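4 min read

Section 2. Sweeping up at the end of a session

Before you start, move stools and bags off the floor of the Cirkolley workroom. The long-handled dustpan and the broom hang behind the door.

1. Lay the large mat out flat. Small bits are easier to see on it than on the tiles.
2. Put an open cardboard box at the far side of the mat. Bottles, wrappers and scraps of card all go in together at this stage and are sorted later.
3. Pick up the larger pieces by hand.
4. Sweep from the edges inwards with short strokes, keeping the brush head low.
5. Set the lip of the dustpan flat on the mat and sweep into it.
6. Keep the pan level until it is over the box, then tip it.

Note: plastic bags catch in the brush. Lift them off the mat separately.

Caution: do not pick up broken glass or blades by hand. Use the lidded metal tin on shelf 13.

7. When the box is full, fold the flaps in and take it to the Lustesthorpe store. Boxes over 450 mm wide will not go through the hatch.
8. Shake the mat outside and roll it up.

Replacement brush heads are kept by Vendula Šindelář. Ask her before taking the last one.

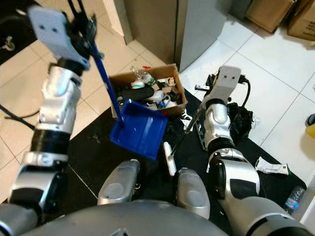 Sorting the contents of the box is covered in Section 3.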